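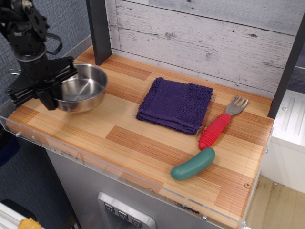 The test counter at Prirau, with a bowl, a folded towel, a toy fork and a toy cucumber set out under the gripper.

The fault first showed up in March, on a job the arm had done 800 times. It picked up a bowl, carried it halfway across the counter and let go. Nothing in the log said it should have.

Floarea Pascu, who runs testing at Prirau, put the first drop down to a slick rim. Then it happened again with a towel. "A towel doesn't slip," she says. "Not out of that grip."

Her team swapped the gripper motor and got the same result. Wayne Lambert spent 9 days on the control software, Moya, and found no fault in it. What he did notice was that every drop came with the upper joint turned well to the left.

That pointed to the cable. Inside the sleeve, one wire had cracked where it bends at the joint. When it lost contact, the gripper controller restarted, and on restart it opened its fingers by default.

The wire was replaced in 20 minutes. The default took longer to settle. Pascu wanted the fingers to stay shut after a power loss. Phyllis Mellor, the safety lead, objected - a closed gripper could be holding someone's hand. They agreed on a third state, in which the fingers hold position at low force and the arm stops until a person clears it.

Cables at Prirau are now changed every three months.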